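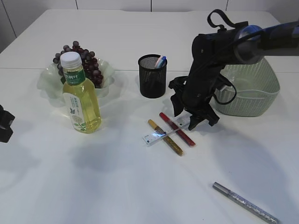 Zikari desk arm kit – your questions answered

Updated July 2026

What is the Zikari, and who is it for?
The Zikari is a tabletop robot arm with a two-way gripper, sold by Stesa as a kit or ready built. Most of our customers are schools, small workshops and people who have always fancied having a go with a robot at home and finally have a spare table for it. You don't need an engineering degree, we promise!

How much can it lift?
Up to 686 grams with the arm at full stretch. Pens, rulers and small bits of fruit are well within its comfort zone. A full drinks bottle may well be too heavy, so do pop it on the kitchen scales before you try.

Does it really cope with thin things lying flat?
It can, though flat items are the hardest job you can give it and we would rather say so now than have you disappointed. Pens that lie across one another, or under a ruler, take the most patience. Start with a single pen well away from everything else, get that going nicely, and then build up to a muddle. The tidy-up lesson in the Ots software takes you through it at a gentle pace.

What sort of table do I need?
Anything level and sturdy, with 70 cm of clear reach in front of the base. A plain, pale top is lovely to work on. Shiny things such as metallic caps and glossy plastic can catch the light and confuse the software a little, so if you have a strong lamp overhead, try turning it down or moving it along.

Can I use my own pots and baskets?
Please do. Mesh pen holders, bowls and woven plastic baskets are all fine, and Ots lets you name each one and save where it sits. Wide openings are easier to begin with. A narrow pen pot is a good challenge for later on, once you trust your aim.

The cables seem to hang in loops. Should I tie them up?
Leave the slack where it is, if you would. The joints need it when the arm turns, and most of the repairs we saw in May came from cables that had been pulled too tight.

How long do the finger pads last?
Roughly 3000 grips, depending on what you pick up. Spare pads come in pairs under part number 222 and simply push on.

Can I see one working before I buy?
You can indeed – our workshop in Tullow is happy to show visitors round by appointment. Bring along a few of the things you would like it to handle and we will try them together. If you can't get to us, use the contact form and tell us what you have in mind.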